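Ticket: Lutine booking calendar shows evening sessions one day early
Status: Solved
Opened by: Milan Goossens
Product: Lutine, shared calendar module
Priority: Normal

Milan Goossens, 09:14
Hello all! First off, I love the new calendar view, the colours make such a difference. I've got a puzzle for you though. Since the February update, any session I book after 8 in the evening turns up on the day before in the month view. Open the booking itself and the date is right. Morning and afternoon bookings are fine. I've tried it in two browsers and on my phone, same thing everywhere.

Support (Rasberg desk), 10:02
Thanks Milan, lovely clear report. Could you tell us which calendar it happens in, and what it says under Settings > Region? A copy of one affected booking would help too.

Milan Goossens, 10:31
It's the one called Notusari, which we use for shared room bookings. The other one, Akbulut, behaves perfectly – I made the same test booking in both and only Notusari moved it. Region says United Kingdom in my own settings. I'll send the export over in a minute.
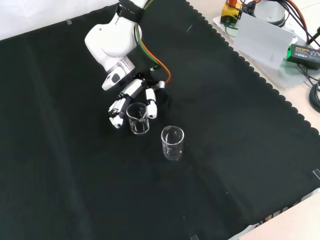
I also tried deleting the test booking and making it again from scratch, then dragging it across from the week view. Dragging is interesting! It lands on the right day, stays there until I refresh, then hops back.

Support (Rasberg desk), 11:47
That dragging detail was a great find, thank you. It points to the saved copy being read with a different time zone from yours. Each calendar has its own zone as well as the one in your profile. Please open Notusari, go to Calendar details > Advanced, and see what is set there.

Milan Goossens, 12:05
Got it! It's set to a zone 4 hours behind us. Akbulut says London. I've changed Notusari to London and saved, and new bookings now sit where they should. Old ones are still a day early, even after signing out and back in.

Support (Rasberg desk), 13:20
Brilliant. For the old ones, do this:
1. Calendar details > Advanced > Rebuild month view
2. Leave "Keep original times" ticked
3. Wait for the green bar, then refresh

Milan Goossens, 13:42
All three steps done and every evening session is back on its proper day. So pleased! Could the zone be shown next to the calendar name? I'd have spotted it straight away.

Support (Rasberg desk), 14:10
Good idea, passed on to the Lutine team as a feature request. Marking this as solved.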